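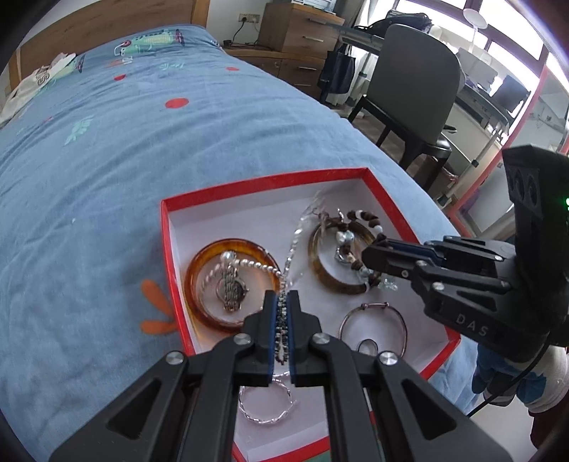 Menzies Robotics Club | News
Last updated: March

FOR IMMEDIATE RELEASE

Jeden, our student manipulation project, is opening up its spring challenge to other school clubs, and I could not be happier to be the one typing this up!

The task is called Untangle. A team works with a pair of hand-held grippers, takes jewelry out of an open box one piece at a time, and tries to leave everything else where it was. Beaded necklaces are the worst (I still see them when I close my eyes). Thin chains come close. Bangles are a lot kinder to beginners, so please start there.

Our 22 members have recorded 168 practice runs so far, and we're sharing the first 100 with every club that signs up. Fledo, our little scoring program, comes with them. It's free, it's a bit clunky, and it does crash if you put a space in your team name.

The final is at Bremar Hall, doors at 9 a.m., and families are welcome. There's room for 23 teams. Clubs can sign up through the school office, and reporters who want a turn with the grippers should just ask!

This site uses cookies. By continuing to browse, you agree to our use of cookies.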